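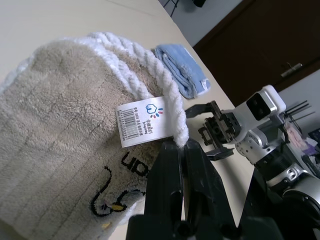
A gripper at the fold of a beige towel, with a second arm alongside.

Folding used to be where new hires at Plunonlow, a linen service in Lund, started out. Ásdís Thoroddsen spent three years at it before she moved to the office. Now the two-armed station from Volteo takes the small plush towels, and the people who folded them have been given other work.

The change came in July. Brynhildur Riis, 29, checks the stacks and refolds the ones she doesn't like.
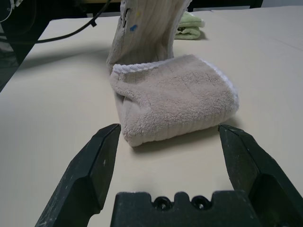 Her shift still starts at 6 a.m., but she no longer goes home with sore wrists. She misses the talk at the long table. "You could fold and chat all morning," she says. "Now I'm mostly by myself."

Pay has stayed the same, and no one has been let go. Mikkel Bjarnason, who represents the floor staff, wants that in writing before a second station is ordered. Management has offered a two-year guarantee. He is asking for three. 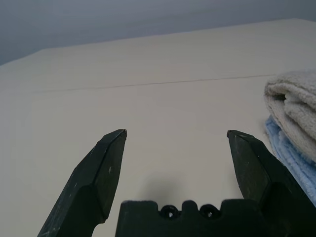 Bath sheets and fitted sheets are still done by hand, and so is anything with a loose hem. Thoroddsen expects that to last a while. She has put Riis down for the repair training that begins on Monday.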